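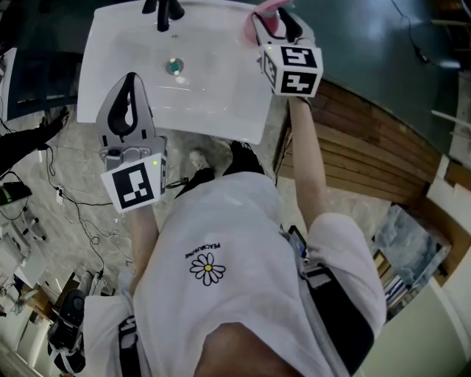

Print this page | E-mail this page
Reading time: 4 minutes

Section 2. Sink Station: Set-up and First Recording

Read the whole section before you pick anything up. Everyone says they did. Fuad Hadgu, who keeps the club's repair log, can tell from the log who didn't.

You need: one harness, the left and right grippers, a power strip, the task card for the day, and a partner who isn't wearing anything. (Wearing any equipment. Candela Quintana has asked us to make this clear.)

2.1 Before you suit up

1. Dry the rim of the basin and the counter next to it. The grippers are not waterproof, whatever the last team told you.
2. Put the power strip on the floor well to one side of where you'll stand, and plug in there. Do not run it up onto the counter.
3. Lay the cables out so you can step back from the sink without meeting one. They will be tangled again by the end of the session. Start neat anyway.
4. Check that the cube under each gripper is firmly seated and that its black-and-white markers are clean. Wipe with a dry cloth. Soap leaves a film, and the tracking software Dizon takes a dim view of film.

CAUTION: Tie both shoes. You'll be looking at your hands for the whole recording and your feet will be on their own.

2.2 Putting on the harness

1. Straps over both shoulders, then have your partner snug them from behind. Tight enough to stay put when you lean, loose enough to complain about.
2. Clip the recorder at your right hip.
3. Pick up the left gripper first, then the right. Let each cable hang toward the floor, outside your arms.
4. Look for the small green light on each gripper. Two lights, go on. One light, reseat that cable. No lights, see whether the power strip is switched on before you write to Rogelio Tolentino again.

2.3 Calibration

1. Stand square to the basin and look down at the drain.
2. Hold both grippers over the basin with the cubes in view for a slow count of five.
3. Open and close the left fingers fully, then the right.
4. Your partner reads the score off the laptop. Anything under 50, do it over - slower this time, and without narrating.

2.4 Recording a task

1. Partner says "go." Wait one breath, then start.
2. Grip the item on the card with the black fingers only. If you nudge it with your knuckles, the robot will never learn to do that, having no knuckles.
3. Move at the speed of someone who isn't being timed. You aren't being timed.
4. Keep your head down over the work until the item is released. If you look up to answer a question, the recording looks up too.
5. Partner says "stop" and writes down pass, fail or "ask Charito." Charito Javier goes through the last kind herself.

NOTE: Drops are fine. Log them as fails and leave them in the set. Do not quietly delete them, as happened with run 439, which we know about.

NOTE: Onlookers stay back from the sink. They may offer advice in writing.

2.5 Packing up

1. Stop the recorder before you unplug anything.
2. Set the grippers down on a dry surface with the fingers open and the cubes facing up.
3. Unclip the recorder, then take off the harness. Doing it the other way around is how the old recorder met the floor.
4. Coil the cables one at a time and return the harness to the hook marked Sternatus.

If a light stays off after two tries at 2.2, tag the gripper and go on to Section 3, which covers faults and who to apologize to.

Last updated: May 2021, B. Lumbao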